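Introduction to Robotics in Production
Handout 6: The visit to the open day at Tinwood

Notes by Luzius Camenzind, for the students of the evening course

These notes are for everybody who came to the open day at Tinwood, and also for those who had to work and could not come. Please read them before the next lesson. The words marked with a star in your glossary sheet are used here without a new explanation.

1. Why we went

In the first five lessons we have spoken about robot arms mostly from the side of drawings and numbers. We know what a joint is, what payload means, and how a tool centre point is set. But a drawing does not show how slowly a careful engineer moves an arm when it comes near to the table for the first time. I wanted you to see this. I also wanted you to hear the noise of a gripper when it closes, which is much smaller than most students expect.

Tinwood opens its test hall to visitors once a year, in May. The hall had 236 visitors on our day, so some of us had to wait at the door of the second room. I am sorry for this. Next year I will ask for an earlier group.

2. What was shown

There were 4 stations. We had time for three of them.

Station A was the palletising cell behind the fence. Boxes came on a belt and the robot put them in layers on a pallet. The work is heavy and always the same, and the programme contains almost no decisions. Please remember what the operator told us about the fence door: when it opens, the robot stops, and it does not start again only because the door is closed. A person must press the reset, and this person must be able to see the whole cell from the place where the reset is.

Station B was the screw driving cell from Rilura. We saw it only through the window. I have asked for the data sheet and will bring copies if it arrives.

Station C was the soft object table, and I will spend most of this handout on it. An arm with a two-finger gripper picked light, soft things from a white table and put them down at another place. There was a low wall at the back and at the side of the table. The engineer, Ms Georgiev, moved the arm first by hand control and later let it run by itself.

Station D was a small mobile robot for carrying trays. Those who saw it during the coffee break may tell the others about it in the lesson.

3. The soft object table in more detail

A hard part, for example a steel pin, has one size. If the pin is 12 millimetres thick, the fingers close to 12 millimetres and then they feel resistance. A piece of foam is different. It has one size when nothing touches it, and another size when it is pressed. So the question "how wide must the gripper close?" has no single answer.

Ms Georgiev explained two ways to deal with this.

The first way is to close to a position. You decide on a width a little smaller than the object and the fingers go there. It is simple and quick. It goes wrong when the object is turned, or when it is a bit smaller than the last one.

The second way is to close with a limit of force. The fingers move together until the motor needs more current than the limit allows, and then they hold. This is better for objects which are not all the same, but the limit must be found by trying. Too low, and the object slides out when the arm lifts. Too high, and a soft object is pressed so flat that it jumps away from the fingertips. We saw both mistakes, and I was glad that she showed them to us without being shy.

During the past season the team made 792 picks with soft objects and wrote down each result. In the first series, 83 picks were lost. The most common cause was the approach: one finger came down on top of the object and pushed it away before the gripper could close.

For this reason the approach is divided into steps. Write them in your notebook, because you will need them for the exercise:

Step 1. Move to a point high above the object, with the fingers open.
Step 2. Turn the wrist until the object fits between the fingers.
Step 3. Correct the position sideways. Do this before you go lower.
Step 4. Go down in a straight line, at reduced speed.
Step 5. Close, wait a moment, lift a little, and check.
Step 6. Only now move to the place where the object must be put.

Step 3 is the one that students forget. With the fingers still above the top of the object, a sideways error costs nothing. When a fingertip is already beside it, the same error moves the object and all the earlier measuring is lost.

4. Some questions which were asked on the day

Somebody asked if the shadow of the arm disturbs the camera. It can. On a white table the shadow of a gripper is easily seen, and a simple programme which looks for dark areas may take it for an object. The team uses colour as well as brightness for this reason.

Another question was about the shape of the fingertips. Short, flat tips are good for general use. For very soft things one can put a rubber cover on them, such as the Poltar pads that were lying on the information desk. They wear out and must be changed.

5. Exercise for the next lesson

Please write half a page. Choose one soft thing from your kitchen or your workplace and explain how you would pick it with two fingers. Say from which direction you come, where the fingers touch, and which of the two ways of closing you would use. A small sketch from the side and one from above are enough, and they do not have to be beautiful.
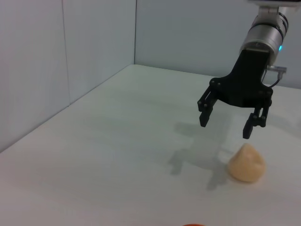
When you draw the view from above, mark also the direction in which the fingers open and close. In last year's papers this arrow was often missing, and then I could not judge if the grasp was possible. Bring the page on paper, please, as we will exchange them in pairs and correct them together.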